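**Ticket 132 — Laundry robot, Stunham site**
**Subject:** Right hand lets go of soft items on the way up from the basket
**Opened:** 08/05/2026
**Status:** Resolved, leaving open for feedback
**Priority:** Normal (the towels will get washed either way)

**Reported by the day crew**

Robot reaches into the basket fine, closes on a cloth, lifts, then drops it back in before the arm has cleared the rim. Happens with the thinner stuff. Bath towels are no trouble at all. After 5 misses in a row it stops and asks for help, and whoever is closest has to walk over from the folding bench and clear the prompt. On a busy morning that's a lot of walking, and it cancels out the bit of the job we were all so happy to hand over.

**First look**

Got to Stunham after lunch and watched a full load go through. I love watching this thing work, so no hardship there! The reach is good and the basket is found every time, even when somebody has nudged the chair. The trouble is all in the fingers. They close on the top layer of cloth, the top layer slides over the one beneath, and up comes a handful of nothing much.

Checked so far:

- Wrist joint: no play, no odd noises
- Finger pads: a bit of lint, cleaned them, no change
- Cables under the right arm: seated properly, not catching at full reach
- Petico task runner: no errors logged, it honestly believes it has hold of something
- Grip setting: 300, same as it was at handover

So nothing is broken. Good news for the budget, and a more interesting afternoon for me.

**What we tried**

1. Raised the grip setting. Slightly better on tea towels, but now it bunched the pillowcases so hard they came out of the dryer with creases. The folding crew were not impressed. Put it back to 300.

2. Slowed the lift. Helped a little. Made each load drag, and the crew said it felt like waiting for a kettle.

3. Changed how the basket is filled. One of the folders suggested this one and it's a beauty. She had noticed that the drops happened when the basket was packed flat, the way you'd pack it for a person to carry. When things are dropped in as separate bundles, there's something for the fingers to sink into. We ran 8 loads that way and had no stops.

4. Asked Horkutgate whether they see the same fault. They do, and they had been putting it down to the brand of sheet. I've sent them the filling tip and they're keen to give it a go.

**Fix applied**

Two changes, both live at Stunham now:

- In Petico, the hand presses down into the cloth before the fingers close. It was closing at first contact before. Config is saved under the profile name Thân, please don't overwrite it when you pull the next update.
- Baskets go on the chair loosely filled, with items bunched and kept a little apart. No folding, no flattening. Bunching is quicker for the crew as well, so I got no arguments. 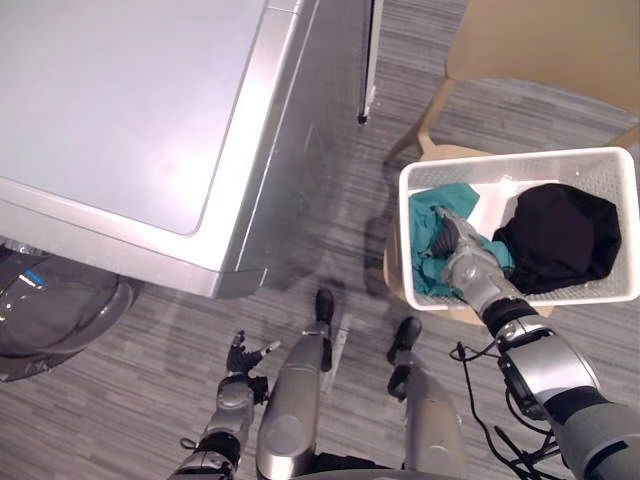 *Right hand pressed into the teal cloth, black item bundled beside it.*

**Notes on how the room is working**

Adding this because the next tech will want the background and it doesn't fit anywhere else on the form.

The crew used to spend the first part of every shift bent over baskets. Now they're mostly at the folding bench and on repairs, and two of them have picked up the mending that used to be sent out. They're enjoying it, you can hear it when you walk in. What had soured things a bit was the help prompt, which nobody had been assigned to answer, so it always fell to the same person. We've put it on the roster, swapping at morning tea. Even with the fault fixed I'd leave it there — there will be other prompts.

They also asked whether they could change the basket routine themselves without logging a ticket. I've said yes for filling and placement, no for grip and lift settings. If anyone at the office feels differently, tell me before you tell them, please. The best idea in this whole ticket came from the folding bench and I'd like to keep them coming.

**Still to do**

- Copy the Thân profile across to Horkutgate once they've tried the loose filling on its own
- Find out if fitted sheets need their own setting (elastic corners, they grab everything)
- Book a pad replacement for July, the current ones are fine but the lint is getting into the ribbing
- Print the filling instructions bigger. The sheet taped up by the door is in tiny grey type and I had to put my glasses on

**Latest comment, day crew**

Full shift, no stops. Fitted sheets went through okay apart from one that came up with a sock inside it. Can we have the bigger sign before the long weekend?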